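Zastetti wants 2,000 tabletop demos, and we're on our way

20 July 2022

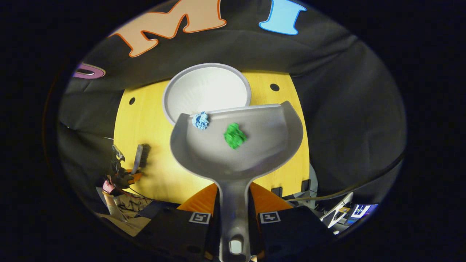 I've been meaning to write an update on Zastetti for weeks now, and I finally have something worth telling you! For anyone new, it's our little project to teach a robot arm to tidy up small messes by letting it learn from people doing the same chores with hand-held grippers. We started recording in June, and last night we passed 800 good examples. The job of the moment is cleanup, so it's crumpled paper, a dustpan and a bowl on the round yellow table, over and over. I love the dustpan work. You've got the handle pinched between the two orange pads, a blue ball and a green ball sitting in the scoop, and the white bowl just past the front edge – and you have to get the tilt right with nothing but your wrist. Go too steep and you're chasing paper across the floor (ask me how I know).

The target for the first release is 2,000 examples, all of them done by hand. Parisi, the small company paying for our table time, asked whether we could get there faster by having one person do the same motion all day. We tried it for an afternoon and the trained model came out very stiff. It copied that one person's habits and fell apart as soon as the bowl was moved a few inches. So now we swap people often and shuffle the objects between takes. It's slower, and I get a lot more messages asking where the bowl went, but the results are so much better that I'm not going back.

Oisín Ó Dubhghaill has joined us to look after the labeling side, and he's already made my life easier. His tool is called Stimach, and it chops a long recording into separate attempts so we don't have to scrub through everything by eye. He also talked me into keeping the fumbles. I used to throw out any take where the paper rolled away, but a take where somebody drops the ball and then goes after it shows the model how to recover, so those get their own tag now and go in with the rest. Fumbles that end with a person using their bare hand to fix things still get deleted – sorry, everyone.

Next up is Jernora, our name for the second set of tasks, with 4 new chores on the list. Folding a dishcloth is the one I'm nervous about. Cloth never lands the same way, and my own first tries were pretty sad. I'd like to begin once the cleanup set is finished and Oisín has had time to go through the backlog.

If you've signed up for a recording session, please bring short sleeves or something you can roll up, and plan on 2 hours including the practice run. I'll post the download details for the first batch as soon as the labels are checked.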